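Reseña: la guía de buenas prácticas de Joltmont para mesas con dos brazos

Llevo desde mayo trabajando con la guía de Joltmont (edición de bolsillo, 80 páginas con espiral) y ya me tocaba contar qué tal, que me lo habéis preguntado unos cuantos por correo. Va de normas para montar y usar una mesa de manipulación – marcas en el suelo, orden de los objetos, quién puede tocar qué y cuándo – y está escrita con un cariño que no abunda en este tipo de manuales.

Lo mejor, para mí, es el capítulo de preparación. Pide una superficie mate que no resbale, esquinas redondeadas y una línea en el suelo que no se cruza mientras haya un brazo con corriente. También insiste en variar los materiales, y ahí me convenció del todo: una esponja y un abanico plegado no se agarran igual, y conviene saberlo antes de ponerse a ajustar fuerzas. Vivek Pal, que venía de usar el manual de Helik, se la leyó en una tarde y me la devolvió llena de papelitos.

Lo que menos me gusta es el apartado de cables, dos párrafos escasos para un asunto que nos da guerra todas las semanas. Y el índice, ay, el índice manda a páginas que no son.
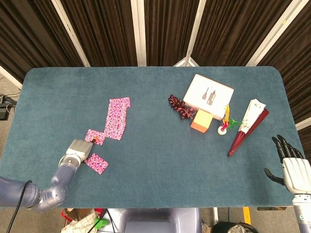 Precio y para quién

Cuesta 300 pesos, 244 si se pide con el cuaderno de registro, y a mí me parece bien pagado. Si ya tenéis normas propias y os funcionan, quizá os baste con pedirla prestada; si estáis empezando, compradla sin pensarlo mucho, ¡y forrad las tapas, que se doblan enseguida!

Artículos relacionados
Cuaderno de registro Prarevau, 100 hojas
Pinzas Shirazi: primeras impresiones
El manual de Helik, capítulo a capítulo
Cintas para marcar el suelo del taller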